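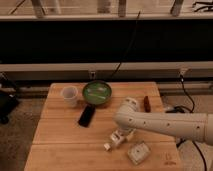 How to Write an Artist Bio That a Stranger Will Finish

Print this page | E-mail this page

By Samah Berrada
August 22, 2018

You have been making paintings for years, you have finally been offered a wall to hang them on, and now somebody wants 150 words about you in the third person by tomorrow. Welcome to the least enjoyable writing job in the arts.

I edit bios for group shows at the Stosdale Print Rooms. Last March I read 39 of them in one sitting. By the end I had met 39 people who explored the boundary between memory and place, and I couldn't have told you which of them made pots.

What follows is the method I now send out with the acceptance letter. It takes an evening.

Start with the plain line

Write down your name, the place you live and the thing you make. Use the word you'd use at the dentist's. If you say "I do woodcuts" to the dentist, the bio says woodcuts. It doesn't say "a practice situated within expanded relief processes," however good that felt at the time.

Year and place of birth are optional. Galleries like them and so do people who write catalogs. If you'd rather keep the year to yourself, leave it out and don't replace it with a joke about being born too late for something.

Say what the work looks like

Describe one body of work so that a person who hasn't seen it could pick it out of a room. Size, material, subject, color. Abdelkrim Abdel Hamid sent me a first draft that said his drawings "interrogate domestic stillness." I wrote back and asked what was in them. Kettles, he said. Very large kettles, in charcoal, on brown wrapping paper. His bio now says that, and people walk over to look for the kettles.

If your work is abstract you still have to do this. "Narrow bands of gray and orange on unprimed canvas" is fine. "Luminous fields" could be anything, including a farm.

Allow yourself one idea

You get a single sentence on what the work is about. Write it last, when you're tired and have stopped showing off. Then read it aloud to someone who doesn't go to openings. If they nod politely, cut it and try again. If they ask a question, the answer to the question is probably your sentence.

Some words to check for while you're at it:

liminal
interrogates
journey
unique
passion
at the intersection of

I let people keep one. Most choose "liminal" and we move on.

Pick your exhibitions

List no more than 6, newest first. Give the title, the place and the year, and leave the café shows out unless the café was the point. A short list looks like a choice. A list of 40 looks like a parking garage, and the one good show on it will be somewhere on level four.

If you have no exhibitions at all, say where you trained or who taught you. If nobody taught you, skip the section – "self-taught" is a perfectly good word but it doesn't need a paragraph of struggle attached.

Prizes and residencies go here too. Being shortlisted counts. Being "considered" does not, and I do sometimes check.

Fix the person and the tense

Third person, present tense for what you do now, past tense for what you've finished. Use your surname after the first mention. First names make the thing sound like a school report, and switching to "I" halfway down makes it sound as if you've broken into your own bio.

Make three lengths

Save a long version of 150 words, a middle one of 75 and a short one of 40. Do it now, while you still remember what matters. Otherwise some stranger laying out a poster at midnight will make the short one by deleting everything after the first comma.

Name the files with your surname and the word count. I own 11 documents called "bio FINAL new" and can't throw any of them away.

Before you send it

Check the spelling of every gallery, and then of your own name, which goes wrong more often than you'd think. Take out the quotation from Rilke. Make sure your web address works and doesn't lead to the wedding photography you gave up.

Then put a note in your calendar to read the thing again next March. "Currently working on a new series" has a shelf life, and I've seen one that was still current after nine years.

Print this page | E-mail this page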